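Moving & Storage > Long distance moves > Company experiences

lorettalind
Has anybody here used Trustemero for a move with a storage gap in the middle? We have to be out of our place in Olmedo in November and the new one in Gercombe won't be ready for 3 months. They quoted us one price for pickup, storage and delivery, which sounds great, but the guy on the phone got a little vague when I asked what happens if the closing slips. I'm a nervous wreck about the whole thing!

Max_Aguirre
Used them last year. Crew was terrific, wrapped everything, didn't scratch a single door frame. Get the late fee in writing though. Ours went into a fourth month and they wanted another full month for 11 days. I argued and got nowhere.

aitana.s
I'd skip the all-in-one deal completely. We rented a 10 x 10 unit from Distik and hired two guys with a truck at each end. More phone calls, sure, but I could go in and grab my winter coats whenever I felt like it (and I did, a lot).
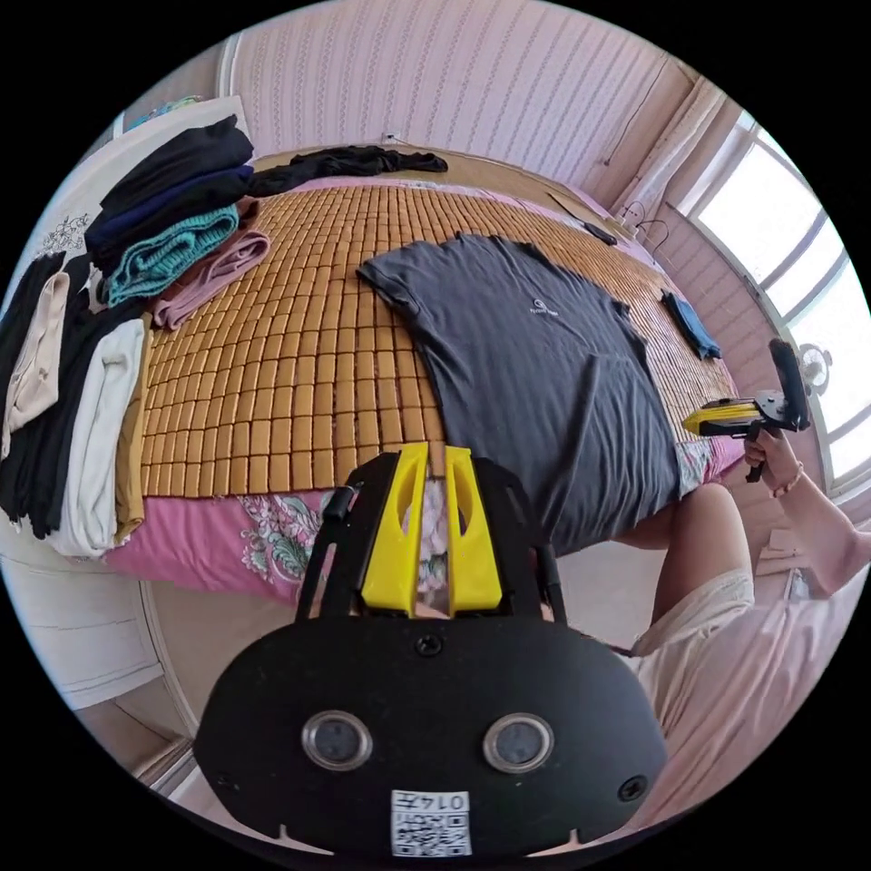
Last updated: November, 4:10 pm

Max_Aguirre
Well, that means loading and unloading everything twice, and paying for it twice. With the container it gets packed once at your house and stays shut. I had a glass cabinet in mine and it came through fine.

aitana.s
Paying twice still came out cheaper for us, Max. And if you need something out of that container there's a visit fee. They charged my sister 100 dollars!

sylvainb
Depends how much stuff you have. One bedroom, go with Aitana. Whole house, I'm with Max. Either way Loretta, ask whether the mattress goes in standing up or flat. Ours stood on end all summer and it has never been the same.

lorettalind
It's a whole house plus a garage, ugh. Called back this morning and asked about part months. She says they can bill by the week if I ask before signing, so I'm having her email me that. Visit fee is real, you need two days' notice too.

montse_m
Check your homeowners policy before you buy their coverage. Mine already covered things in storage, only at a lower limit.

lorettalind
Good one, Montse, calling my agent after lunch.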